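Search for a topic, an animal, a planet...

Why Is Rubber So Grippy?

By Loredana Carbone
3 min read
200 shares

Go and find a pencil eraser. Put it on a book, then tip the book up slowly, like a slide. Now do the same with a coin. The coin whooshes off pretty quickly, doesn't it? My eraser hung on until the book was so steep that I thought it had got stuck to some old jelly (there was no jelly, I checked).

So what's going on? It all comes down to a thing called friction. Friction is the rubbing force you get when two things touch and one tries to slide past the other. It's what lets you walk across the kitchen without ending up on your bottom. Ice has very little friction. Carpet has lots. Rubber on a dry floor has heaps!

To see why, you have to think very small. A tabletop feels flat to your finger, but if you could shrink down to the size of a germ and stand on it, you'd see hills and valleys all over the place. Nearly everything is bumpy when you get close enough. Put a hard thing like a coin on the table and the tops of its bumps rest on the tops of the table's bumps. Most of the coin isn't touching the table at all.

Rubber is squashy, so it sags down into the little valleys and touches much more of the table. And more touching means more hanging on – a bit like holding a rope with your whole hand instead of one fingertip. Rubber is also slightly sticky in a way you can't usually feel. The tiny bits it's made of pull gently on the tiny bits of whatever it's resting on.

Once you start looking for it you'll spot grippy stuff all over. There's the bottom of your sneakers, bike handles, the mat in the bathtub, the little feet under a laptop. Lots of things are made from two materials together, a hard one to keep the shape and a soft one to do the gripping.
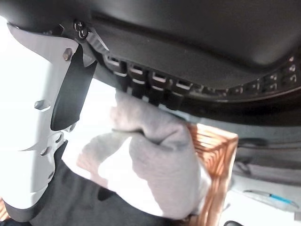

Smooth, pale plastic with a long strip of black, rubbery grip.

Now, where does rubber come from? Some of it comes from trees! If you make a thin cut in the bark of a rubber tree, a milky white juice called latex drips out, and people collect it in cups. Go back 3000 years and people in Mexico and Central America were already using it. They made bouncy balls for a game where some players hit the ball with their hips. I tried that with a beach ball in the park at Plosside and I can tell you it's much harder than it sounds.

Other rubber is made in factories, mostly starting from oil. Plenty of tires have both kinds mixed together.

Rubber does have one big enemy, and that's water. Water gets into the little valleys first, so the rubber can't settle down into them. That's why tires have grooves – they give the water somewhere to go. Look at the bottom of your rain boots and you'll find grooves there too.

Try it yourself! Do the book slide again with an eraser, a coin, a button and a rubber band. Hold a ruler next to the book and write down how high you lifted it each time. Then wipe the book with a damp cloth and have another go (use an old book with a shiny cover, please, and ask whoever owns it). Did the eraser let go sooner?

87 comments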